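Open afternoon at the Bitora workshop, Trorkden

Posted in Visits, March

I went over to Trorkden for the open afternoon at Bitora, who fit out small kitchens and keep a showroom of storage pieces behind the main building. I had wanted to see it since we started planning the galley kitchen at home, and the drawers were my main interest.

Getting there is simple enough. The bus from Nakedero stops at the end of the lane and the walk takes a few minutes, uphill. There is parking in the yard but it was full by two o'clock. Entry was free and you signed a sheet at the door.

The visit begins in the timber store, which was cold, and then goes through to the joinery floor. The unit is 3,905 square feet in all, and most of that is racking and benches. Maarja Lapiņa led our group. She has worked there since it was a furniture repair business called Baláž and she answered questions at length, mainly on hinges and on why they stopped doing painted doors.

After that we went into the room where the smaller pieces are set out on tables. I spent most of my time at the one with the drawer cabinet.

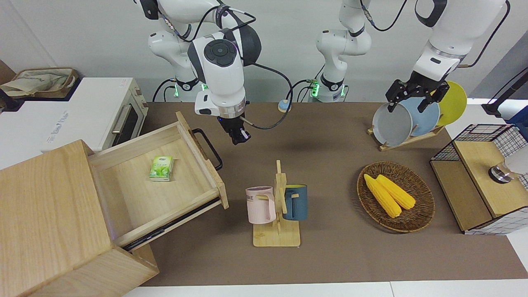 The drawer cabinet, fully open, with the mug tree next to it.

I like a drawer that comes all the way out, as the back third of ours at home is where things go missing. This one is light wood with the grain left showing and a plain black metal bar for a handle. The slide is metal and runs low along the side. A pack of tissues was the only thing in it, so I can't say how it would behave with a full load of cutlery. Maarja said the slides can be changed without taking the cabinet apart.

The mug tree is the ordinary sort, a square base and a post with short pegs. I would want to try it with heavy mugs before buying. Ours are wide at the handle and tend to knock together.

I also had a look at the boxes and trays. My sister had asked me to find something for onions and potatoes that could stay out on the worktop.
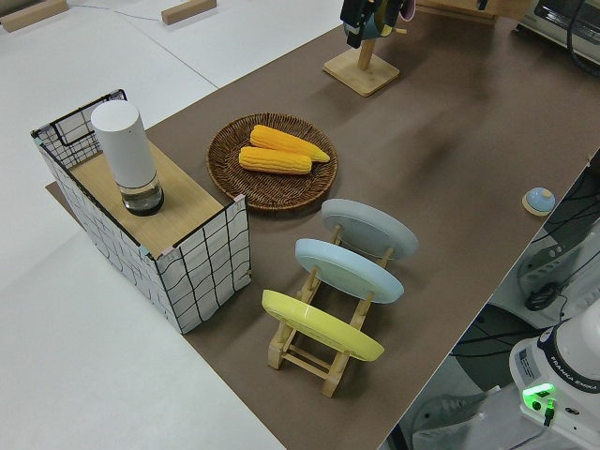
Storage box with wooden lid, wicker tray, and the dish rack with three plates.

The box is fabric with an uneven black grid on white, and the board across the top gives you somewhere to stand a jar. It would do for tea towels. For vegetables I thought the round wicker tray was the better choice - open to the air, with a raised rim to stop things rolling off.

The dish rack is pale wooden dowels and slats and holds the plates upright, leaning back a little. We have a wire one that leaves rust marks, so I wrote this down as a possible replacement. The price list had it as item 923.

Tea was served in the front office from three o'clock, with a decent fruit loaf. The toilets are across the yard. There is a step at the joinery door, and anyone with a pushchair should ask to be let in through the loading side. Orders were being taken on paper forms only, and I brought two home with me.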